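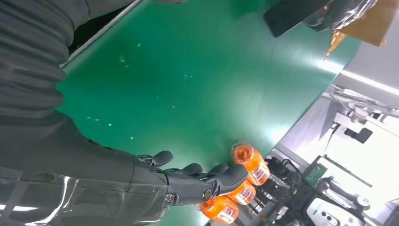 Kazlauskienė wrote in after last month's page on larders to say that her bottles of washing-up liquid and squash always end up in a heap at the back of the cupboard under the sink, and was there any sense in storing them lying down. She had tried standing them in a washing-up bowl, but the tall ones wouldn't clear the waste pipe.

Lying down is fine for most bottles, provided the cap is a plain screw cap and it is done up fully. It is not fine for anything with a pump, a trigger or a flip-top that has been used a few times. Those leak slowly and you find out when the shelf paper has gone soft. Bleach, drain cleaner and white spirit stay upright whatever the cap, and out of reach of children.

Measuring the cupboard

Take everything out first and wipe the base. Measure the height at the lowest point, which under a sink is normally the bend of the waste pipe. Ours at Stallwood gives 28 cm at the front and a good deal less behind. Anything taller goes on its side or goes somewhere else.

Width matters less than people think. A 900 mm base unit sounds generous, but the hinges and the pipework take a fair bit of it, and you still need to get a hand in to the stopcock. Keep that side clear.

Laying bottles in a row

Put them side by side with the caps all facing the door. You can then read which is which from the cap or the neck, and you can draw one out without disturbing the rest. Turn the labels up. If the labels are on the back as well, so much the better, as the dosing instructions are usually there.

Round bottles roll. A strip of non-slip matting under the row cures most of it, the sort sold for drawers and caravan shelves. Cut it a little short of the cupboard depth so it doesn't ruck up when the door closes.
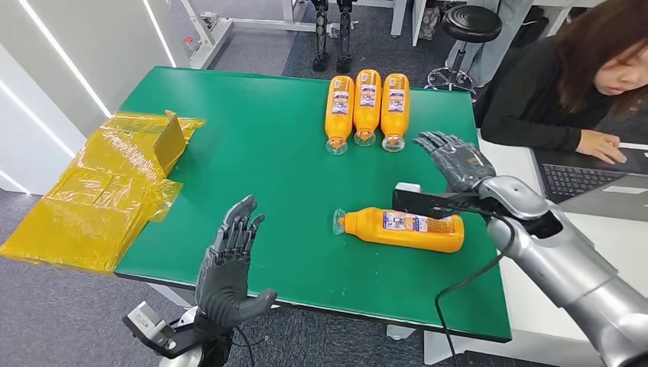
If they still wander, fix a length of 18 mm batten across the front of the shelf with two screws. Sand the top edge before it goes in. A batten also catches drips before they reach the door, and it can be unscrewed when the unit needs a proper clean.

Don't stack a second layer on top of the first. The bottom bottles get squeezed, the caps work loose, and you will never want the one on top. I keep to 4 bottles in a row and no more, and the spares live in the garage.

Part-used bottles

Stand these up if there is any height at all. When there isn't, wipe the thread with a damp cloth, dry it, and screw the cap back down hard. Dried syrup or soap on the thread is the usual cause of a leak. Lay the bottle on a folded piece of kitchen paper for one night and look at the paper in the morning. A clean sheet means it can go back in the row.

Never top up one product from another. Two half-empty bottles take up more room than one full one, but mixing cleaning products is not worth the space saved.
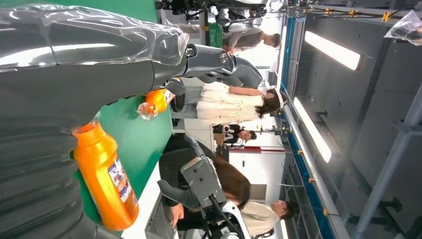 Small bottles

Travel sizes and samples slip down behind the large ones and stay there for years. Give them a shallow tray of their own at the front. An old cutlery tray does well. Go through it in August, when the cupboard is dry and the windows can be left open, and throw out anything that has separated or lost its label.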